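Can a robot lay the table yet? A day at the Vondon open day

Posted August 7, 2024

I have wanted to get inside Vondon for years, so when the doors opened for visitors I was in the queue before the coffee was ready. The place used to be a carpet warehouse and it's huge, some 3,000 square metres, with the labs along one side and the machine shop at the far end. They gave out 283 badges, and I think most of us were trying to get into the same room at once.

The shop floor

We started with Fument, the team working on jobs for small factories. Their arm picks brackets out of a crate and sets them on a tray, and it is lovely to watch. No fuss, no hurry. It had a tally on the wall reading 1,859 brackets since the last time a person had to step in. When a visitor tipped in a handful of the wrong screws the arm stopped dead and waited for help, and the whole group cheered. If your work is the same part in the same crate all day, I'd say the machines are ready.

The kitchen table

Then the bit I'd come for! Ineke Van Acker runs the household group, and she talks about washing-up the way other people talk about mountaineering. Her view is that a kitchen is far harder than a factory, as everything in it is a different shape and half of it is soft, round or see-through. Clear cups and plates are a real headache for the cameras, she told us, and anything full of holes is nearly as bad.

The tabletop had all of that on it: a perforated mint-green colander with the gripper reaching over its edge, a little translucent cup, and a red squeeze bottle lying across a plate. I stood there far longer than my slot allowed.

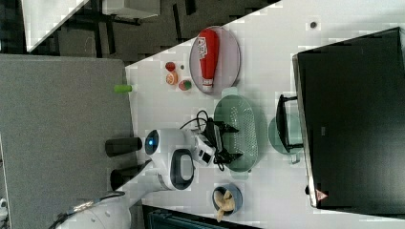 What it can do, and what it can't

Ineke was very open about the numbers. The job they set is to clear a small table, and on a good morning it takes 8 minutes. I could do it in one, with a cup of tea in my other hand. Bowls and bottles are going well. Thin things lying flat are not, and a tea towel is still a bad day at work for everyone.

What has changed is how it copes with a mess. Back in June, she said, a cup in the wrong place meant starting again from the top. Now it has another go from a different side – and sometimes a third – before it asks for help.

Getting there

Take the tram to Hrytsenko and walk five minutes along the canal. Lunch was at Atetar, across the yard, where the soup is very good and the plates are still cleared by hand. Book the household slot first, as it fills up quickly.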